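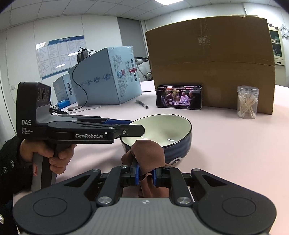

April, bench notes, Ellville shop
Start 9:40 am

Bowl wiping, batch 2. Continuing from the last entry, where the plates were finished and the bowls were left for another day.

Bench is the pink table. On it: the bowl in hand, brown cloth, swabs in the clear container with the lid, a pen, the brown cardboard propped up behind. The phone is leaning on the cardboard with a video on. The cardboard still has its strip of tape down the middle and it can stay on. Lay the pen somewhere else next time, it rolls.

Bowls are order 2796 from Asteck. Cream glaze inside, dark navy outside with thin stripes and the white swirl on the front. They came packed in shredded paper and the dust gets into everything. The stripes hold more of it than the cream does, or it just shows more on the navy. Can't tell which.

Method as used today:

Cloth dry and crumpled, not folded. Folded it sits flat on the bottom and misses the curve where the wall starts. Crumpled it goes into the curve by itself.
Cloth over the front rim first, inside and outside of the rim in one pass.
Then down the inside wall and across the bottom.
Then the outside, top to bottom.
Swab for whatever the cloth leaves.
Hold the bowl from the far side while wiping the near side. It slides on this tabletop if you don't.

First bowl took a while because I did the outside first out of habit and then put fingerprints all over it doing the inside. Order above is the corrected one.

10:15. The brown cloth is one of the Duman ones. Leaves less lint than the gray ones we had over the winter. It does leave some, and you see it on the navy once you tilt the bowl toward the window. On the cream you can't see it at all, so check the inside by feel. Run a fingertip around the bottom. If it drags, there is still dust.

Washed one Duman cloth last night to see if the lint gets better. It was still damp this morning so no result yet. Will note it when there is one.

10:50. Tried the Dranditier paste on one bowl that had a gray scuff near the foot. Pea-sized bit on a swab, small circles, wiped off with a clean corner of the cloth. The scuff came off in under a minute. Left a dull patch that went away with a second dry wipe. Did not try it on the white swirl. The swirl feels slightly raised on some of the bowls and I don't want to find out the hard way that it sits on top of the glaze. If anyone wants to test it, use a bowl from the seconds shelf and write down which one.

Swabs: the wooden sticks are better than the paper ones for this. You can lean on them. They do snap if you push sideways into the curve, so keep the angle low. Put the lid back on the container between bowls – with it off, the tips pick up the same paper dust we are trying to get rid of. I forgot twice and had to throw a few away.

11:30. Stopped to look at the light. There is a small reflection near the bottom of the bowl and I keep taking it for a wet spot and wiping it again. Move the bowl. If the spot stays put while the bowl turns, it's a reflection.

Pinholes in the glaze: found in one bowl, inside, just under the rim. Too small to matter for use but the cloth catches on it. Set aside with a paper slip in it. Asteck took back the last one like that without any trouble.

Shelf space. Finished bowls are going on shelf 815, stacked with a square of tissue between them. 30 fit if the stacks stay low. Higher than that and the bottom bowl is hard to get out without shifting the whole row. The shelf needed a wipe too. Used the old gray cloth for that and put it straight in the wash.

12:10. Break. The cardboard keeps most of the draft off when the back door is open, so leave it up behind the bench even when packing starts. It leans a bit at the fold. A brick behind it would do.

1:20 pm. Back on. Went faster with the rim-first order. No more scuffs. One chip on a foot ring, very small, looks old. Seconds shelf.

To do:
Shake out the brown cloth outside, not over the bin.
More tissue squares.
Check the washed cloth for lint.
Ask Asteck whether the swirl is under or over the glaze.
Remaining bowls from the order are in the boxes under the window, top box already open.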